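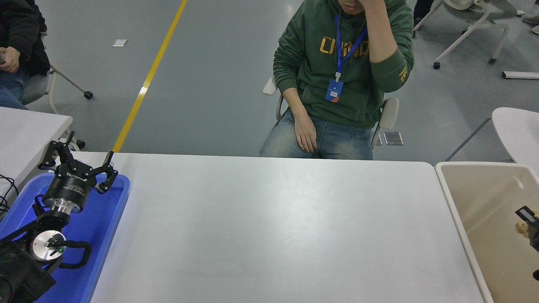

Open day at Cestico, September 10, 2023

I went along to the Cestico open day mainly for the sorting and packing tables. Our own small workshop in the next town has been arguing over benches since June, and I wanted to see how other people lay theirs out.

The building is a former bakery on two floors, with 1,934 square metres in use and a yard at the back for deliveries. Visitors signed in at the side door and were given a plan on a sheet of A4. The plan was out of date, as the stores and the canteen had swapped places, but the arrows on the floor were right.

The tables are white and rectangular, with a tray at one end and a bin at the other. The tray is blue plastic with raised, rounded rims, and the bin is cream. I liked the different colours, as you can tell the two apart from across the room. The tops do scuff a little and show grey smudges. We have the same trouble with ours and have more or less given up on it. Some of the chairs are white too, one with arms, which I would not choose for packing work, but for sitting and sorting they seemed fine.

Items start in the tray, are checked on the table and finish in the bin. The middle of the table is kept clear between batches – this is a house rule, and it was printed on the back of the plan. On a normal day the room gets through more than 1,300 items, mostly small household things sent on to Lamrani and Bridano.

The stores were less interesting. Shelving goes up to the ceiling and the labels are handwritten. The Goko stand in the corridor had trays and bins for sale, stacked by size, and I took a price list. They start at 6 pounds for the shallow tray. Delivery is extra.

Tea was served upstairs from two o'clock and ran out before three. Parking was on the grass and the exit on to the main road was slow – allow a good half hour if you go next year. The bus stop is opposite the front gate, but the Sunday service is poor.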